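Sindovcombe Pantry Shop: Your Questions

Home Shop Preserves Classes About FAQ Contact

Last updated: January 3, 2025

Search this site... Go

Hi, I'm Ilona Szekeres, and I make marmalade, lemon butter and pickles out the back of a weatherboard house in Sindovcombe. I get a lot of the same emails, so I've put my answers in one spot. Have a squiz before you write to me (but do write if you're stuck, I like hearing from people!).

Where can I buy your stuff?

Through this website, or at the Vallidar market when I'm there. I don't do every market any more. My knees had a word with me about it. If you're making a special trip, check the Contact page first, where I put up a note the night before.

How long does lemon butter keep?

Unopened and in the fridge, go by the date on the lid. Once you've opened it, I'd want it gone in a fortnight, and please use a clean spoon, no toasty crumbs going back in the jar. It's got eggs and butter in it, so don't treat it like jam and leave it in the cupboard. If it smells odd or you see any fuzz at all, bin the lot. Scraping the top off doesn't fix it.

What about the marmalade?

Much tougher. It's happy in a dark cupboard until you open it, then pop it in the fridge. It may darken a bit over the months, and I rather like it that way.

My marmalade at home won't set. What am I doing wrong?

This is the big one! Nine times out of ten you haven't boiled it hard enough after the sugar went in. A polite simmer won't do it, you want a proper rolling boil in a wide pan. Put a saucer in the freezer before you start, drop a bit of marmalade on it, wait a minute and push it with your finger. If it wrinkles, you're there. If it runs, back on the heat and try again in five minutes. Take the pan off while you're testing, or you'll shoot straight past the set and end up with toffee (ask me how I know).

The other culprit is throwing out the pips. Tie them up in muslin with the pith and let them soak overnight with the peel. They're full of pectin and they cost you nothing.

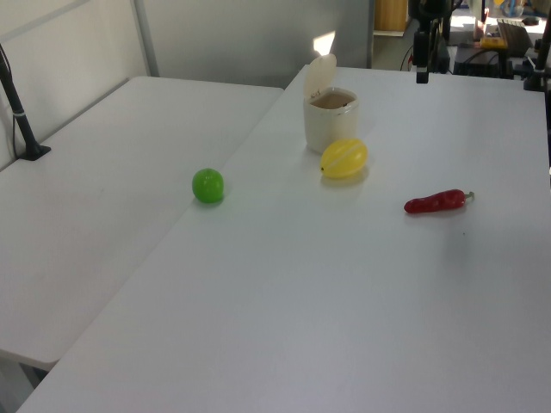 Which lemons you use matters less than people reckon. Eurekas and Lisbons have plenty of zing and a good thick rind. Meyers are sweeter and thinner-skinned, lovely in lemon butter, but I'd mix them with something sharper for marmalade. If yours came from the supermarket they may be waxed, so give them a scrub in hot water first. Backyard ones only need a rinse and a look-over for snails.

Can I cut the sugar down?

A little, yes. Cut it by half and you've made something else, a sort of fruit stew that won't set or keep. If you want it less sweet, leave more of the pith on and let the bitterness do the work. For a small lemon butter I use 225 grams of sugar and I wouldn't muck about with that much.

Do you take backyard fruit?

I do, and I'm thrilled to get it. Most of mine comes from up Okabe way, where every second yard seems to have a tree that's gone berserk. July is when I'm keenest. I swap jars for fruit, and we work it out at the gate. No windfalls please, and nothing that's been sprayed in the last little while.

Can I send my jars back?

Yes please! Rinse them and bring them to the market. Don't fret about the labels, I soak those off myself in hot water and bicarb. I can't reuse lids, so those are yours to keep.

How do the classes work?

They run for 90 minutes in my kitchen and you go home with a jar. It's $45 a head, apron included. I keep them small as I've only got the one decent stove. Kids are welcome if they've got a grown-up with them, though I keep the littlies well back from the boiling sugar.

What's the Dedutura on your label?

It's what I called the business when I started, and I had 71 labels left over when I changed my mind. I'm still getting through them. Same marmalade, different sticker.

Do you post interstate?

Marmalade and pickles, yes, wrapped to within an inch of their lives. Lemon butter, no. I tried it once in summer and I'd sooner not talk about it. If a jar turns up broken, send me a photo and I'll post another one out.

Are the pickles gluten free?

The recipes don't have any gluten in them, but I bake bread in the same kitchen, so if you're coeliac I'd give them a miss.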